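4.2 Yellow terms in studio flash catalogs

The catalog sample holds 2,467 design entries from studios in Tekov, Pudlow and Zambridge. Each entry carries a free-text color note written by the artist, usually one or two words long. Notes were lowercased and split at commas and slashes, and spelling variants were merged by hand (Harju and Zou did the merging separately, then compared lists). Entries marked "black only" or "gray wash" were kept in the total but play no part in the analysis below.

Yellow is the least stable group in the sample. Purple notes settle on a small set of terms that most studios share, and the same holds for red. For yellow, artists used "gold", "mustard", "ochre", "honey" and "straw" for patches of ink that overlap heavily when measured on practice skin. "Mustard" covers the widest range of the five, running from a warm mid-yellow to a brownish tone that two of the studios filed under "tan".
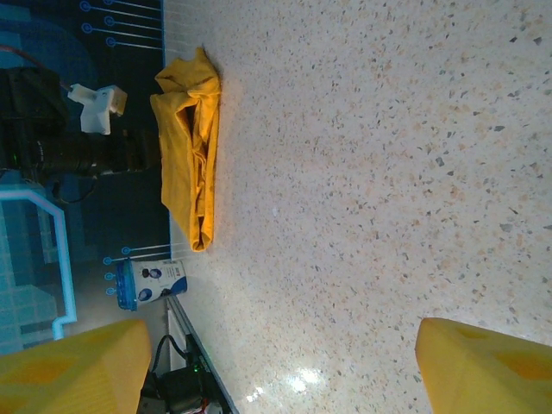 Figure 3. Mustard-yellow cloth on a speckled surface, next to a dark backdrop.

The spread has at least two sources. The first is the supplier's label. Studios that buy premixed ink tend to copy the bottle name into the catalog, while studios that mix their own write whatever term is in use at the bench. The second is the line work around the fill. In mandala designs with dense dotwork, a yellow area is broken up by black, and artists described it with darker terms than they used for the same ink in an open petal. Zawadzka reported a similar shift for green in ornamental bands, though her sample was limited to healed work.

To separate the two, we asked artists at the Pudlow and Zambridge studios to name 300 printed swatches, half shown plain and half overlaid with a dot pattern at fixed spacing. Swatches were viewed under the studio's own task lamp at arm's length. No list of terms was provided.

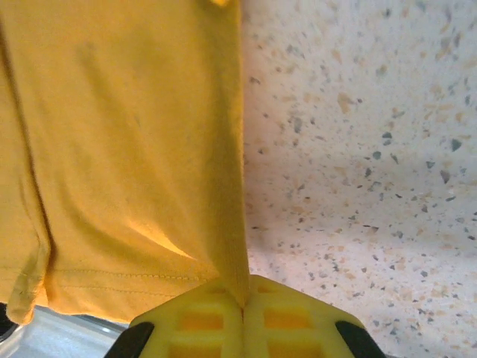 Agreement on plain yellow swatches was moderate and dropped once the dot pattern was added. The drop was largest at the brown end of the range, where "ochre" and "mustard" traded places from one artist to the next. Artists who mix their own ink were more consistent with themselves on repeat viewing - a result we did not expect - but agreed less with their colleagues.

Repeat viewing took place in January, after the Zambridge studio had changed its lamps. We compared swatches named under both sets of lamps and found a small move toward cooler terms. The correction in Table 5 removes it for plain swatches only.

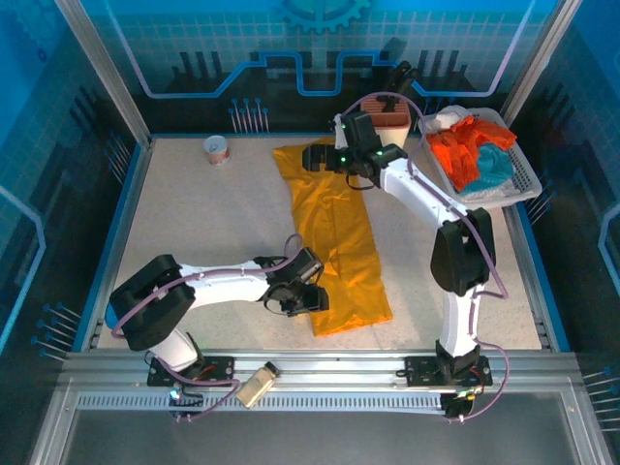

Figure 4. Work area with two white robot arms, a long mustard-yellow cloth and a basket of colorful cloths.

Client-side naming was tested on a smaller scale. Grabowska collected color requests from intake forms at the Tekov studio up to 15th July and matched them with the artist's note for the finished piece. Clients wrote "yellow" or "gold" in nearly every case. Narrower terms came in at the drawing stage and were almost always proposed by the artist.

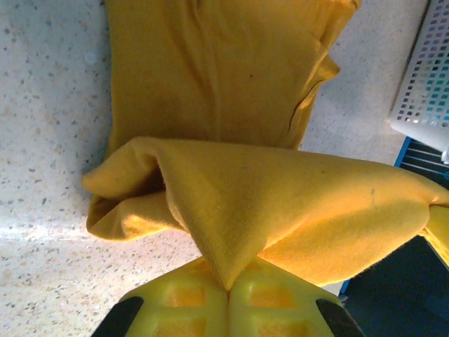
Where the artist's note and the client's request differed, the artist's term was the darker of the two in most pairs. This fits the dot-pattern result, given that most of these pieces were ornamental. We can't rule out an effect of skin tone, which the intake forms don't record. Lo's coding scheme for background tone could be applied to the studio photographs in later work. Section 4.3 repeats the analysis for purple, using the same swatch layout and the same artists.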